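Midmont Parts Bin Catalog

Version 3, updated March 8, 2022

What is in this package

A plain list of the small parts sold through the Midmont hardware counters, with sizes, old part numbers, and the drawer each part was kept in. The list was typed from the printed counter catalogs. It has 1,428 rows. Of those, 755 have a matching entry in the Gruso supplier list, and the rest stand alone.

The package is meant for people who restore old store fixtures, sort inherited stock, or want to know what a faded drawer label used to mean. It is not a price guide.

Files

parts.csv is the main list, one row per part.
drawers.csv lists the drawers by cabinet and row.
suppliers.csv holds the Gruso and Felley names and the codes they used.
notes.txt has remarks too long for the main list.
changes.txt is the history of corrections.

All files are UTF-8 with a comma as the separator. Fields that contain a comma are in double quotes. Empty fields are left empty. There is no "n/a" and no zero standing in for a missing value.

Columns in parts.csv

part_id: our own number. It does not change between versions.
old_number: the number printed in the counter catalog. Letters are kept in upper case. Where the print was too faint to read, a question mark stands for each missing character.
name: the catalog name, spelled as printed. "Ferrel" and "ferrule" both occur and have not been merged.
group: pegs, pins, caps, washers, hooks, feet, or other.
length and width: in inches, as fractions. See the note on sizes below.
finish: as printed. "Blk" and "Black" are both present.
drawer: points to drawers.csv.
supplier_code: points to suppliers.csv. Empty if no match was found.

Note on sizes

The catalogs mixed nominal and measured sizes without saying which was which. Mallet Street used nominal sizes for pins and measured sizes for everything else. The other counter seems to have used measured sizes throughout, but the early pages are not consistent. If you plan to order replacements from these numbers, measure the part you have in hand first.

Fractions are written with a slash and a space after the whole number, as in 1 3/8. Most spreadsheet programs will try to turn 3/8 into a date. Import the column as text.

How rows were matched

A part was matched to a supplier entry only if the size and the finish agreed and the names were the same or a known variant. Felley used 2 codes for some parts, one for the loose item and one for the card of items. The loose code is the one given here. The card code is in notes.txt.

Matches made on name alone were removed in this version. If you used version 2, expect some supplier_code values to be gone.

Known problems

Drawer numbers were reused after the cabinets were moved. The list gives the number before the move, except for hooks, where only the later number survives.

The group "other" is too big. It holds furniture glides, key blanks, chain ends, and a number of items nobody could place from the name. Suggestions for splitting it are welcome, but please send them as a table with part_id and the proposed group.

The December catalog supplement is missing its last page. Rows from that supplement are marked in notes.txt.

Some washers appear under both the inside and the outside diameter as if they were separate parts. Not all of these have been joined.

Use and credit

You may copy, change, and share the list for any purpose. If you publish it, please name the Midmont Parts Bin Catalog and give the version. If you change any rows, say so, and keep part_id as it is so that other people can trace them.

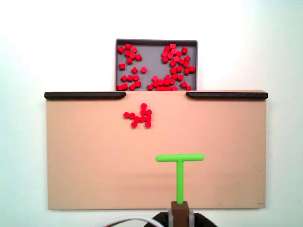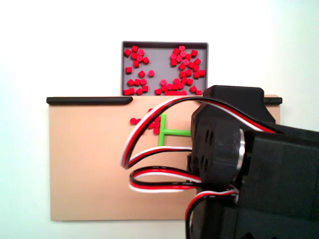
Small red pegs in a gray tray, second picture.

Page 3

Corrections

Send one correction per line with the part_id, the column, the value now in the list, and the value you think is right. Say what you are going by: a printed catalog, a drawer label, or a part you measured. A label outranks a measurement for old_number and name. A measurement outranks a label for length and width.

Corrections that only change spelling to the modern form will not be taken. The name column is meant to match the print.

Changes since version 2

Removed supplier matches based on name alone.
Joined duplicate rows for caps.
Added the finish column for hooks.
Fixed quotes in notes.txt that broke the import in some programs.
Moved the Felley card codes out of parts.csv.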